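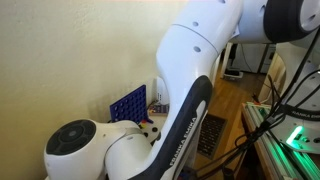
3.2 Erhebung der Wartezeiten

Erhoben wurde im Juni, jeweils vormittags, an den Haltestellen Kisora und Plavuter. Insgesamt 1.037 Fragebögen ausgegeben, davon 599 auswertbar. Rücklauf damit besser als in der Vorstudie, aber ungleich verteilt: Plavuter deutlich schwächer, vor allem bei den Fahrgästen über 65. Gründe unklar, evtl. Schriftgröße.

Gefragt wurde nach der gefühlten Wartezeit in Minuten, danach Abgleich mit den Abfahrtsdaten der Linie. Fahrgäste mit einer tatsächlichen Wartezeit von über 20 Minuten wurden gesondert betrachtet (siehe 3.4). Umsteiger aus Richtung Nalulau sind enthalten, konnten aber nicht immer sauber getrennt werden, da die Frage 7 missverständlich formulert war.

Auffällig: an Kisora wird die Wartezeit durchweg überschätzt, auch bei pünktlicher Abfahrt. Kein Wetterschutz, keine Anzeige. In Plavuter (Anzeige vorhanden) liegen Schätzung und Messung viel näher beieinander. Ein kausaler Schluss ist daraus nicht möglich, die beiden Haltestellen unterscheiden sich auch in Takt und und Fahrgaststruktur. Kodierung der offenen Antworten nach dem Schema Tomić, leicht gekürzt. Doppelnennungen wurden belassen.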